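**Town charter of Rerinbridge: questions we often receive**

**What is the charter?**

It is the basic law of our town. It says who may decide what, and how the residents can correct them. The first text is from 1738, and it was rewritten in 1808. The council still works under the second one, with later amendments.

**Can the council change it alone?**

No. The council may propose an amendment, but the voters must approve it. The vote on the present proposal is in March.
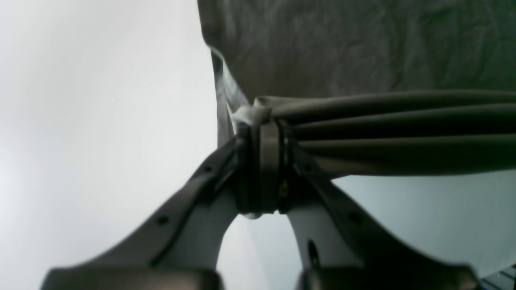
*Dark gray-olive cloth on a white surface.*

**What does the present proposal change?**

Only Article 20. Today the mayor can delay a council meeting without giving a reason. Under the new wording the mayor must give the reason in writing, and the council can refuse the delay by a simple majority.

**Who wrote it?**

Sadao Noguchi made the first draft. Rachid Benkirane, who sits on the council for the Hovport district, asked for several corrections, and most of them were accepted. Mr. Benkirane still thinks that the deadline in the second paragraph is too short.

**How can residents propose an amendment themselves?**

You need 900 signatures from registered voters. Please use the form from the clerk's office, as signatures on other paper are not counted.

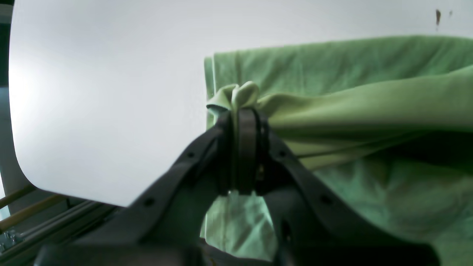

The clerk checks every signature against the voter list. If some are refused, you receive a letter and you may bring new ones.

**I live in Jasau. May I vote?**

No, Jasau has its own charter. You are welcome to attend our public meetings.

*Last changed: January 11, 2024*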